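Why Does Lightning Zigzag?

Have you ever watched a storm from your window and seen the whole sky flash white? Maybe you jumped! Maybe you started counting out loud to see how long the thunder took. Lightning is one of the most amazing things the sky can do, and it all begins with tiny bits of ice bumping into each other.

Inside a storm cloud, the wind rushes up and down like a wild elevator. It carries little ice crystals and heavier, slushy bits called graupel (say it like this: GROW-pull, where GROW rhymes with cow). When they crash together, they swap tiny electric charges. You've made electric charges too! If you shuffle across a carpet in fuzzy socks and then touch a doorknob, you might feel a little zap. A storm cloud does the same sort of thing, only it's miles tall.

After a while, the top of the cloud usually has lots of positive charge and the lower part has lots of negative charge. Opposite charges pull toward each other. Air is pretty good at keeping them apart, but when there is too much charge, the air just can't hold it back any longer — and ZAP!

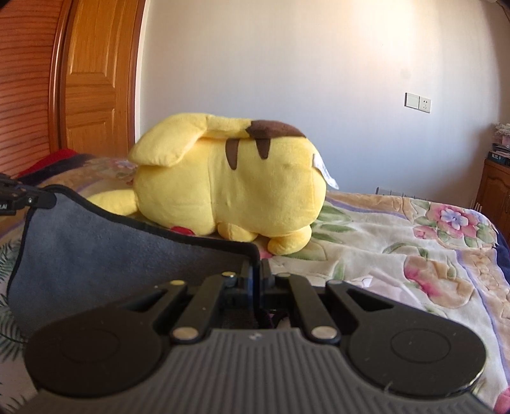
When we draw lightning, we nearly always give it sharp corners. Look at weather maps, warning signs and superhero costumes and you'll spot the same pointy shape again and again. Toy makers love it too! Pikachu is an electric character, and even on a big plush one the brown part of the tail has a jagged edge. Real lightning isn't quite so neat. It has bends and wiggles and lots of little branches, more like the roots of a plant or a river seen from an airplane.

So where do the bends come from? Lightning doesn't jump to the ground in one giant leap. It comes down in short hops, and scientists call this first part the stepped leader. One hop can be 50 yards long, which is half a football field! After each hop, it stops for a tiny moment, much too short for you to notice, and then it hops again. Every time, it heads off through whichever bit of air is easiest to get through. Sometimes that's straight down and sometimes it's off to the side. Add up all those hops and you get a crooked path.

When the leader gets close to the ground, a spark reaches up from a tree or a tall building to meet it. Now the path is complete, and a huge burst of electricity races along it. That's the bright flash you see! The air in the path gets hotter than the surface of the sun, and it swells so fast that it makes a giant boom. Hello, thunder!

Try this at the next storm (from inside the house, please). When you see a flash, count the seconds until you hear the thunder. Divide your number by five, and that's how many miles away the lightning was. If you count to ten, it was two miles away.

Remember, when thunder roars, go indoors! Stay away from tall trees, get out of the pool, and wait until 30 minutes after the last rumble before you go back out to play.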